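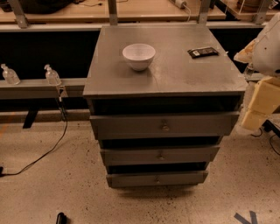
Gray painted cabinet with three drawers, and a small white bowl on top.

Home About Us Courses Admissions Workshops Library Contact

About the Clemen School of Furniture Making and Finishing

The Clemen School is an independent training school for adults who wish to learn the making, repair and finishing of household furniture. It offers a full-time certificate course, a part-time evening course, and short courses open to the public. The School is governed by a board of trustees and is financed by course fees, by income from its repair service, and by the Gullo Fund, which was set up to help students who could not otherwise afford to attend.

Our History

The School began as the training room of the Mikkelsen Chair Company, a manufacturer of kitchen and dining furniture. New workers spent their first winter in that room before they were allowed on the factory floor, and the company soon found that people with no intention of working there were asking to be admitted. Evening classes were opened to townspeople on the same terms as employees. When the company closed, its training room, benches and hand tools were bought by a group of former instructors, who formed the School as a separate body and named it after Clemen Street, where the factory stood.

The School remained on Clemen Street until the building was sold. It then moved to its present home, the former Zumska grain warehouse beside the rail yard. The warehouse was chosen for its wide floors, its north windows and its freight elevator, which is still in daily use. The brick exterior has been left as it was. Inside, the ground floor holds the machine shop and the lumber store, the second floor holds the bench rooms, and the top floor is given over to finishing and upholstery, where the light is best and the dust from the machines does not reach.

Our Purpose

The School exists to keep a useful trade in good order and to pass it on. We teach students to make furniture that will be used every day, and to repair furniture that others might throw away. Most of the pieces that come through our doors are plain ones: kitchen tables, school desks, bedroom dressers, painted cabinets that have served two or three households already. We consider them proper subjects for careful work, and our courses are built on them.

We do not teach a house style. Students are expected to understand how a piece was made before they decide what to do with it, and to be able to explain that decision to the owner in plain terms. A repair should be sound and should not make the next repair harder. Paint and varnish are removed only when there is a good reason to remove them.

Courses of Study

The Certificate Course is full-time and lasts 2 years. The first year covers hand tools, the use and care of machines, joints, drawer and door making, and the reading and drawing of plans. Each student completes a stool, a small box with a fitted lid, and a chest of drawers. The second year is divided between original work and repair. Students take part in the repair service under the direction of an instructor, and each presents a final piece with written notes and full drawings.

The Evening Course follows the first-year program at a slower pace. Classes begin at 6:30 p.m. and end at 9:15 p.m. Students who complete it may apply to enter the second year of the Certificate Course without repeating the first.

Short courses are offered in chair caning, milk paint, wood turning, sharpening, and the repair of sticking or broken drawers. No experience is needed for any of these except wood turning, for which students must first attend the shop safety class.

Instructors

All instructors have worked in the trade, and most continue to do so. The School asks each instructor to spend part of the year in practice outside the School, whether in a private shop, in a museum workshop, or with a builder. Visiting instructors teach caning, carving and gilding when there is enough demand.

The Library and the Drawing Collection

The library holds 3617 books, trade catalogs and pattern sheets on furniture, wood and finishes. Its core is the reference shelf of the Mikkelsen Chair Company, together with the company's own factory drawings, many of which show changes made in pencil on the shop floor — a record of how designs were altered once they reached the people who had to build them. The drawings may be seen by appointment. Former students keep their borrowing rights for life. Members of the public may read in the library but may not take books out.

The Repair Service

Members of the public may bring household furniture to the School for inspection. The School will say whether it can be repaired, what the work would involve, and what it would cost. Pieces accepted for repair are worked on by second-year students, and each is checked by an instructor before it is returned. Work is done during the school term only and may take longer than it would in a commercial shop. The School does not accept outdoor furniture, pianos, or pieces with active insect damage, and it does not give valuations.

Owners are asked to empty drawers and cupboards before delivery and to bring any loose parts, knobs, hinges or keys in a labeled bag. Pieces must be collected within one month of notice.

The Gullo Fund

The Gullo Fund pays all or part of the fees of students who show need. It has supported 206 students to date. The Fund also makes a tool grant of up to $1000 to students completing the Certificate Course, so that they may begin work with a basic set of their own. Applications to the Fund are considered separately from applications for admission, and the instructors who interview applicants are not told who has applied for help.

Admissions

Applications for the Certificate Course close in March. Applicants need no formal qualifications but must be eighteen or older, and must attend an interview and a half-day at the bench. Places on the Evening Course are offered in the order in which applications are received. The building has step-free entry from the yard side, and benches can be set at different heights — please tell the office in advance if this would be of help.

Visiting

The School holds an open house each December, when second-year work is shown in the bench rooms and the finishing floor is open to visitors. At other times, visits may be arranged through the office. Visitors to the machine shop must wear closed shoes and must be accompanied by a member of staff.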